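Dalldale stable range: speaker notes, product session
Slides 1 to 15. Notes follow slide order. Timings are at the end.

Slide 1. Title
Leave up while people sit down. Say which session this is – the Andberg session is next door and people mix them up.

Slide 2. Scope
Talk covers the hinged-roof stable and its paddock parts. It does not cover figures, tack or the vehicle line. Questions on those go to the Clullon stand afterwards.

Slide 3. Scale
State the scale early. Customers buy a stable for horses they already own, and the most common return reason is that the horse will not fit through the door. The door opening is set by the tallest standing figure with its head up, plus clearance. A rearing figure will not pass and the box should say so. Show the old and new box backs side by side.

Slide 4. Walls
Walls slot into the base by tab. The first version used glue and a peg. Glue was dropped after shop staff reported floors going out of square when display units were moved. The tab joint can be taken apart, so the stable can go back in its box.

Slides 5 and 6. Roof hinge
Main technical point of the talk, so slow down. The hinge pin runs the full length of the ridge. The short-pin version passed the opening test but failed when the roof was pushed sideways, and that is how a child leaning over the back wall will load it. Explain the stop: the roof half opens past upright and rests there. It must not drop on fingers. Mention the soft-close version from Mugo only if asked. Cost per unit was too high for this price band.

Slide 7. Surface finish
Two finishes are offered, painted and printed. Painted parts chip at the corners. Printed parts scuff on flat faces, mainly the floor, where hooves drag. Neither should be cleaned with a solvent. Advice for retailers is a dry cloth first, then a slightly damp one, and never a scouring pad. Flocked figures are kept away from water altogether.

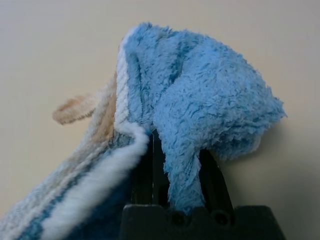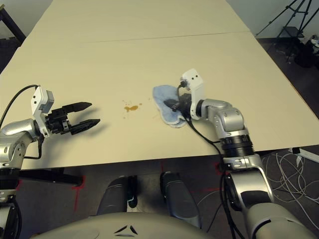

Blue cloth, close up (first picture); cream table with two robot arms (second picture).

Slide 8. Fencing
Each pack holds 6 panels. Panels join at the post with a ball and cup, so the corner angle is free. A gate panel counts as one of the 6. Point out that a closed paddock can be made with as few as 3 panels, but the result is too tight for a full-size figure to turn. Recommend the full pack.

Slide 9. Small parts
Buckets, bridle hooks and the hay net are under the small parts limit and carry the age warning. The hook is moulded in one piece with its backing plate, so it cannot be pulled off the wall by itself. The bucket handle is the weak part. Spare handles are supplied, 2 to a bag.

Slide 10. Packing
Roof goes in last, hinge side down. If the order is changed the lid bulges and pallets will not stack. One sentence is enough here unless the audience is mainly warehouse people.

Slides 11 to 13. Fitting with older ranges
Older Dalldale fencing joins the new posts with an adaptor clip. Older roofs do not fit. Say this plainly, as the catalogue wording in November left it open and shops were told different things. Andberg panels are the right height but the cup is too shallow and they fall out when lifted. Do not describe them as compatible.

Slide 14. Spares
Hinge pin, adaptor clip, bucket handle, door latch. Roof halves are sold singly, left and right, and the part number is on the underside near the ridge. Ask people to read it before ordering.

Slide 15. Contacts and questions
Leave this slide up.

Timings
Slides 1 to 4, quick. Slides 5 and 6, more than 6 minutes if the sample is passed round. If running late, cut slide 10 and go from 9 to 11. Bring the cutaway roof and one spare pin – the pin tends to roll off the lectern. Collect both before leaving the room.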